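Wusten Textil: ficha del conjunto de datos
Versión 2, 1 de enero de 2023

Resumen

Wusten Textil reúne registros visuales de la manipulación y el plegado de prendas sobre superficies amplias y cubiertas de tela. El conjunto contiene 2874 secuencias, distribuidas en 3 particiones: entrenamiento, validación y prueba. La elaboración corresponde al área de documentación doméstica de Rallard; la revisión de las anotaciones fue realizada por Horgan.

El objeto principal de estudio es la prenda blanda en estado desordenado, junto con las arrugas, los dobleces y los bordes que condicionan su extensión y posterior plegado. Se incluyen también las telas de apoyo, cuyos pliegues pueden confundirse con los de la prenda cuando los tonos son próximos.

Contenido de las secuencias

Cada secuencia recoge una única prenda o pieza de tela como elemento principal. La anotación comprende el contorno aproximado de la pieza, el tono dominante, el estado inicial y los puntos de agarre. Los estados admitidos son «arrugada», «extendida», «doblada» e «indeterminada». 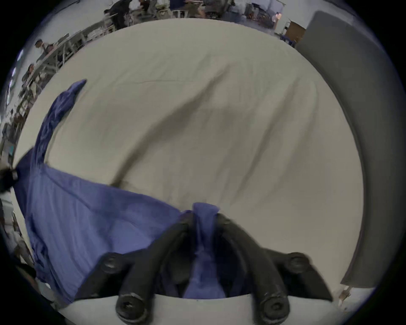
Figura 1. Pieza azul violácea arrugada, sujeta por un punto de agarre sobre tela clara.

En el campo «punto de agarre» se consigna la zona por la que se sujeta el tejido. Cuando no sea posible reconocer si se trata de una manga, un bajo u otra parte de la prenda, deberá emplearse el valor «sin asignar». Las tiras retorcidas se anotan como parte de la pieza principal, salvo que exista una separación visible.

Superficies de apoyo

La categoría «superficie» describe el plano que recibe la prenda y su cubierta textil. Los pliegues de esta última se anotan por separado, con el valor «fondo textil», y no computan como arrugas de la prenda. Los paneles verticales contiguos a la superficie quedan fuera de la máscara, aun cuando delimiten la zona de trabajo.

Las sábanas ajustables reciben una etiqueta propia. En ellas es frecuente que convivan zonas lisas y zonas arrugadas, por lo que el estado se asigna por regiones. Los objetos pequeños depositados sobre la sábana se registran como «objeto ajeno», sin indicar su función si esta no puede determinarse.

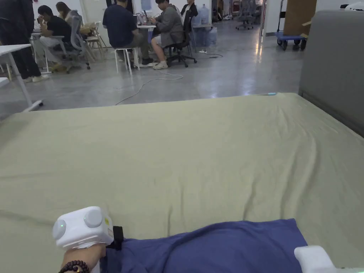 Limitaciones conocidas

La composición de los tejidos no se ha anotado. Los nombres de color son orientativos y varían con la iluminación y con el punto de vista, de modo que una misma pieza puede figurar con 2 denominaciones. No se recomienda utilizar este campo para identificar prendas entre secuencias.

En la versión anterior, las prendas cuyo contorno no era visible por completo se clasificaban como «indeterminadas». Las secuencias incorporadas a partir de mayo utilizan el campo adicional «visibilidad parcial».

Organización de archivos

Las anotaciones se distribuyen en formato JSON, con un archivo por secuencia. El vocabulario de etiquetas se mantiene en el repositorio Fastura, junto con el historial de cambios. Las solicitudes de corrección deberán indicar el identificador de la secuencia, el campo afectado y el valor propuesto.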